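Month two of working next to the robots at Winis, Sustham depot. We refurbish old office PCs. I used to take them apart. Now I am "cell support," a job title that came with a lanyard.
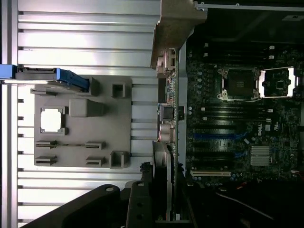 My hands have never been better. No sliced knuckles since August. My neck, from watching a monitor at 3 a.m., has filed a complaint.

The order from Gebru is 1305 towers. The arms don't sigh when the pallet shows up. I still do, for morale.

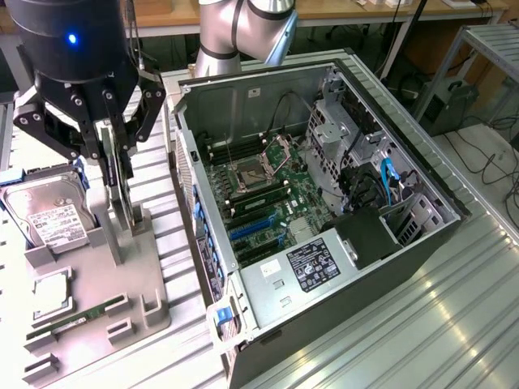
Left to right: parts tray, patient.

What changed: we talk less. Hard to gossip when everyone's stationed at a different cell. The break room has gotten very loud to make up for it.

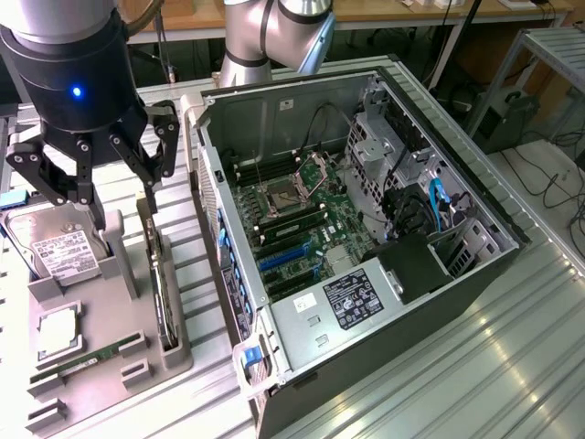
Two arms, one tower. My old bench had one of me.

Nobody got laid off. 2 people moved to the Zutthorpe site and the rest of us got a training module with a quiz. I passed. The pay bump covers a sandwich.
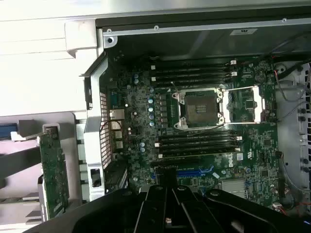
Empty socket, lid open. Those pins still make me hold my breath.

Anyway, back on shift. The lanyard is itchy.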